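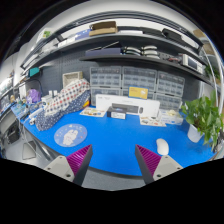
Section 7. Gripper does not close, or closes and lets go

Most calls we get about the Pruleck hand-held gripper come down to one of two faults. Either the jaws stop partway and stay there, or they close on an object and then let it slide out. Both faults are usually at the fingers, and both can be checked at your own bench with the tool switched off. Start with the jaws open, as they are over the blue bench top, so that the ridged magenta pads face each other across a clear gap and the two small screw holes in each gray finger base can be reached. A computer mouse makes a good test object for the last part of this section.

Do not send the tool back to Jatberg before you have finished 7.1 through 7.4. Units that come in without the checks recorded go to the end of the line.

CAUTION: Pinch hazard. A stalled jaw can still be under load. It may snap shut when the cause of the stall is removed. Keep fingers out of the gap until the supply cable has been unplugged and you have waited 15 seconds.

CAUTION: Do not free a stuck jaw with a screwdriver or other lever. The finger bases are plastic and crack at the screw holes.

7.1 Make the tool safe

1. Release the trigger.
2. Set the power switch on the handle to OFF.
3. Unplug the supply cable at the handle. Unplugging at the wall is not enough if a Korenier battery pack is fitted.
4. Remove the battery pack, if fitted.
5. Wait 15 seconds.
6. Lay the tool on its side with the jaws pointing away from you.

Note: The status light may stay on for a short time after step 3. If it is still on after 15 seconds, stop and contact service. Do not touch the fingers.

7.2 Check the fingers and bases

1. Look at each finger from the side. The angled jaw should sit flat on its base with no gap.
2. Try to rock each finger by hand. There should be no movement you can feel.
3. If a finger rocks, tighten both of its screws with the supplied driver, a little at a time, going back and forth between the two. Stop when the finger no longer moves.
4. Look for white stress marks or hairline cracks near the screw holes. If you find any, replace the base. Do not glue it.
5. Move each finger slowly through its travel. A rough spot in the same place each time means dirt in the slide. Clean it as described in 5.3.

Note: Tools built before December 2020 have longer screws in the left finger than in the right. Do not swap them. A long screw in the right finger reaches the slide and stops the jaw about halfway, and the tool then reports error 226 exactly as if the motor had stalled.

7.3 Check the pads

1. Wipe both pads with a lint-free cloth and plain water. No alcohol, no hand cleaner. Both leave the pad surface slick.
2. Let the pads dry completely.
3. Press along each pad with your thumb. It should be attached for its full length. An edge that lifts will fold under when the jaws close, and the object gets pushed out toward the tip.
4. Check that the ridges on the two pads run the same way.
5. If the ridges are worn smooth anywhere in the contact area, replace both pads. A new pad against a worn one will pull the object to one side.

Pads are sold in pairs under kit number 9. The kit does not include screws.

7.4 Reset and test

1. Clear the bench in front of the tool far enough that nothing can be caught by accident. Cloth and cables are the usual problem. They get drawn in between the pads and wrap around the base.
2. Fit the battery pack, if used, and plug in the supply cable.
3. Set the power switch to ON with the trigger released. The jaws open fully by themselves.
4. Hold the trigger and the reset button together for 4 seconds, then let go of both.
5. Close the jaws with nothing between them. The pads should meet evenly from base to tip.
6. Open the jaws, close them on the test object, and lift it a hand's width above the bench. Hold it there for 15 seconds.
7. Lower the object until it rests on the bench before you release the trigger.

If the object slides, repeat 7.3. If the jaws stop partway, repeat 7.2 once. If they stop again, take the tool out of use and tag it.

WARNING: Do not keep resetting error 226. Each reset lets the motor push against the blockage at full current. On 28 September 2021 a tool at the Nguyen-Tran repair shop was reset 9 times in a row. The right finger base broke on the last one and a piece of it struck the operator, Wendell Gallagher, on the safety glasses. The cause was a long screw in the right finger (see the note in 7.2). Wear eye protection for every step in 7.4.

7.5 What to send with a returned tool

- The serial number from the underside of the handle
- The error number, if one was shown
- Which steps in 7.2 and 7.3 were done and what you found
- Any broken parts, in a bag, including small pieces
- The screws, taped to a card and marked left and right

Leave the battery pack out of the box. Address returns to Kenji Dunleavy, Service, and write the serial number on the outside.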